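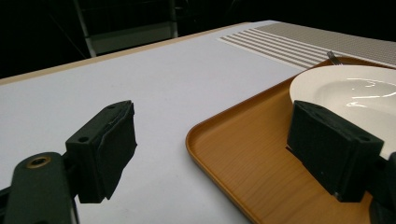 The tray on my white table, with a white plate.

Plarnimico Wood-Grain Serving Tray: six months of breakfasts

I bought this tray in November after going back and forth on it for way too long. I'd had it sitting in my cart at Fenthorpe with two others, and I must have read most of the 298 reviews (yes, for a tray) before I clicked the button. It was 24 dollars. I have spent more than that on lunch with less thought.

First, the color, because that's what most people seem to ask about. It's orange. The listing calls it "honey" and the photos on the store page make it look like a nice quiet tan, and then you open the box and it is orange with a wood grain running through it. I was a little annoyed for the first day or so. Now I really like it! My table is a plain pale white-gray with a thin strip of light wood trim along the edge, and everything I own for the kitchen is white or close to it, so a bit of warm color in the middle of all that does a lot of good. If your kitchen is already full of oak cabinets I would think harder about it. I put it on my mom's dark dining table over the holidays and it looked like it had wandered in from some other house.

Mostly I use it for breakfast. A plate, a mug, and whatever jam is open. I carry it from the counter to the table, and on weekends from the counter to the couch, and then the whole thing goes back in one trip with the crumbs still on it. That last part is why I wanted a tray to begin with. I was wiping the table down three times a day and the top still has faint scuffs from plates getting dragged across it (my own fault, I'm a dragger). I haven't noticed any new ones this spring, so I'm giving the tray some credit for that.

Size-wise, it takes a dinner plate and a mug with no fuss. Two dinner plates, no. I tried it with the plates overlapping a bit and got as far as the hallway before I lost my nerve. If you want to carry dinner for two people, get the large one, or get 2 of these and make two trips like I do.

Cleaning is easy. Damp cloth, a little dish soap, dry it with a towel. The leaflet says no dishwasher and I've stuck to that, though one of the reviewers swears hers has been through a dozen times. Coffee wipes right off. Turmeric did not. I left a spoon lying on it overnight after making soup, and there's a yellowish mark that took around a week of wiping to fade. I can still find it if I go looking, but the orange hides it pretty well, so I guess that's a point for the orange.

What I don't love: it slides. On a smooth tabletop it moves more than I'd like when you cut something on the plate, toast especially. I ended up buying a pack of the little clear Lolter dots and sticking one near each corner on the bottom, and that fixed it. For the price I think they could have thrown some in. It's also a bit loud when you set it down in a hurry, which you'll only care about if you get up before everybody else in the house. The dots helped with that too.

I also had an Ouellet tray for a while, the plain one with the rope handles, so I can compare a little. The Ouellet was prettier in a magazine kind of way, and it was easier to pick up from a low table. But crumbs got into the rope, and then jam got into the rope, and that was that. It holds mail by the front door now. The Plarnimico is the one I reach for when there's food involved.

A few smaller things. It came well packed, no dings. There was a smell when I first opened it, kind of like a new drawer, and it was gone after a couple of days by the window. Mine stands upright between the toaster and the wall and fits with room to spare. And the finish has stayed even so far - I was worried it would go dull where the mug always sits, but I can't see a difference yet.

Would I buy it again? Yes, and I came close to getting a second one in the spring sale, except the only color left was the gray. I'd take half a star off for the sliding and maybe a tiny bit more for calling this color honey. Four out of five from me, four and a half if you already have a pack of sticky dots in a drawer.

Update: somebody asked whether it works as a lap tray. It's okay for a mug and a plate of toast if you sit still. I wouldn't try soup on it.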